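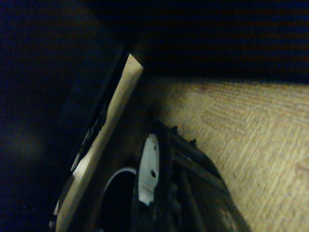
Tuesday, 25th April – passwords, passwords, passwords

So today was the day I finally sat down and dealt with my passwords. I have been putting this off since September, when Tikmont (the place I used to order printer ink from, back when I had a printer) sent that email saying somebody had gotten into their customer list. I read it, I felt a bit sick, I closed it, and I went and made a sandwich. That was my whole security response for seven months.

What got me moving was Nanami. She had a text on Sunday telling her that her login for Plistberg had been used from a new device, and it was a real one, not one of those fake ones with the funny link. She hadn't been anywhere near it! She had the same password there as on her email, and I sat there nodding along very seriously while thinking, yes, me too, and also on nine other things.

Anyway. Coffee, laptop, kitchen table, off we go.

First job was getting everything out of the browser and into the password manager. I went with Sternmont in the end because Cledwyn Gough at work has used it for years and will not stop talking about it. The export gave me a file with 771 entries in it. 771! I don't know 771 of anything. A lot of them were the same site saved over and over with tiny changes, like the dentist, who I seem to have signed up with under three different emails. One was a forum for a fish tank I gave away ages ago. Another was just called "test" and the password was also "test", so well done me.

The import choked the first time because of a comma in one of the notes, and I had to open the file and fix it by hand. Then I remembered that the file was sitting in my downloads folder with every password I own in it in plain text, so I deleted it, emptied the trash, and then checked the trash again. Must also check whether it got copied up to the backup. Have not done that yet.

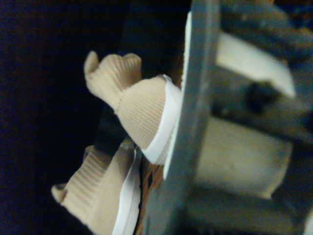

After lunch I started on the actual changing. Cledwyn's advice was to do email first, then the bank, then anything with a card saved in it, and leave the rest for rainy days. Email took ages. The new password is a long string of words the manager made up and I typed it wrong four times on my phone, got locked out for 35 minutes, and spent that time cleaning the stove in a temper. It is fine now. I turned on the codes as well, the app kind, and wrote the recovery ones on paper and put them in the folder with the car title.

The bank was easy. Tovar (where I get the vitamins) was awful – their site will only take 12 characters and no symbols, and it doesn't say so until you've filled the whole thing in and pressed the button, and then it wipes the page. I wrote them a slightly snippy message. If they answer I will be amazed.

By five I had done 70 of them, counting the ones I just closed for good, and my eyes were going. Closing accounts is the fun part, by the way. There's a lovely feeling in telling a pizza place two states away that it no longer gets to know my birthday. A couple of them make you call somebody, so those can wait for the weekend.

Nanami Okabe, if you're reading this, go and do yours tonight, I mean it. Start with the email one. I can come over Thursday and sit with you if you feed me.

Still to do: the phone company, the electric, both airline ones, and the old photo site, where the reset link goes to an address I can't get into anymore. I've tried their help page twice and it sends me in a circle back to the reset link. Cledwyn thinks there's a form somewhere if you can tell them when you joined, and I'm going to dig through the old emails tomorrow to see if I still have the welcome message.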